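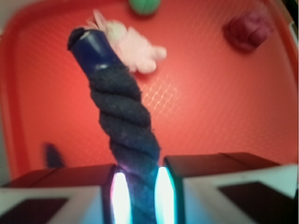 3.2 How the yards describe what they have

We came to this part of the study with a fairly simple hope, namely that two salvage yards selling the same kind of part from the same kind of van would describe it in something like the same way. Anyone who has spent a Saturday on the phone looking for a left-hand tail lamp will already be smiling. The two yards that were kind enough to share their listings with us, Clarkotano on the north side of Flustville and the smaller Symonenko yard out past the rail bridge, both post their stock through the Rudon search service, and both fill in the same form with the same boxes. What they put in those boxes is another matter.

We pulled 145 listings for discontinued van parts on 3/25/22 and read every one of them, some more than once. Of these, 74 gave a donor model year as a single year, 51 gave a range of years, and the remaining 20 left the box empty or put something else in it altogether (our favorite was "ask Dale's old list," and we did ask, and the list was very good). A buyer who types in one year will therefore miss a fair number of parts that would bolt right on, simply because the yard, quite sensibly from its own point of view, wrote down the year of the van in the row and left the buyer to work out the rest.

Condition was harder still. Rudon offers a letter grade, and both yards use it, but they plainly don't mean the same thing by it. At Clarkotano a door with a dime-sized dent is a B, and at Symonenko the very same dent would pass as an A so long as the hinges are sound, because in their experience people buying a forty-year-old door are going to paint it anyway. We have a good deal of sympathy for both views. For the counts in this section we kept each yard's own grade as it was written and made no attempt to convert one into the other, and readers who would like to do so will find the free-text notes in the appendix, typing errors and all.

We should add a word on size. The Rudon index for the Flustville area held 4,000 parts when we looked, so our sample is a small corner of it, and vans are a small corner of what most yards carry. Trim, glass and lamps turn up far more often than drivetrain pieces, and that probably says as much about what gets scrapped first as it does about what people want.

Figure 2. Dark navy braided rope and red-orange tray.
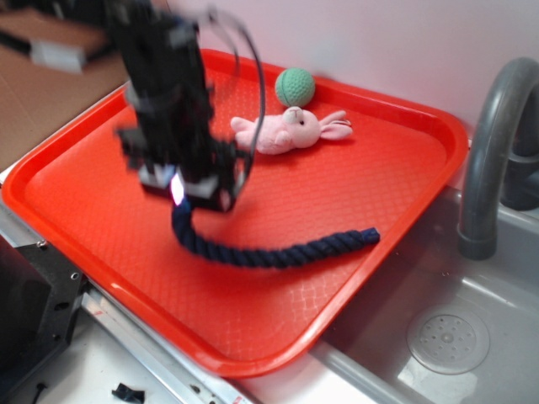

3.3 Phone calls and follow-up

A listing is only the start of a sale, of course, and so we went back in October and called both yards about the parts that were still showing as available. The counter staff were patient with us. We asked the same short set of questions each time: whether the part was still on the shelf, whether it had been pulled or was still on the vehicle, and what it would cost to ship.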